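July 2024
By Ronja Björklund

Getting a gripper to hold a plate by its rim is one of my favorite jobs, and a few good habits make it so much easier! Start with the fingertips. Wipe both before every session and look closely at the tips, where a stray fiber loves to settle (I keep a lint roller on the bench). Then bring the fingers in slowly, one on each side of the edge, and stop before they touch.

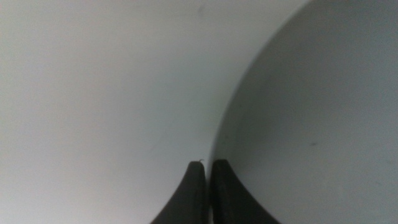

Next, set your force limit. Our house rule at Claltden is 5 newtons for tableware, and any change gets written in the log with your initials. Run the close command at low speed first, with a hand near the stop button.

Leave bare table between pieces, too. The fingers need room to open!

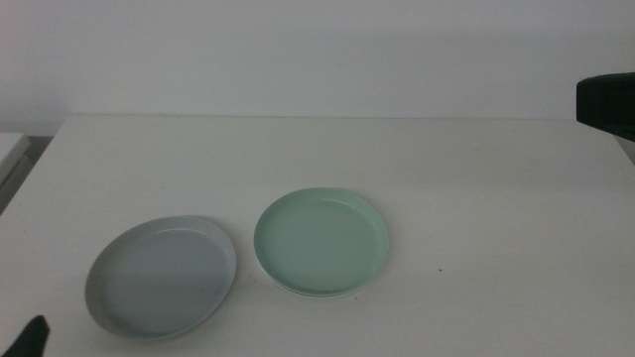 Photo: Rasha Khoury / Claltden

Check the fingertip pads again after 500 cycles and swap them if the grip surface looks shiny.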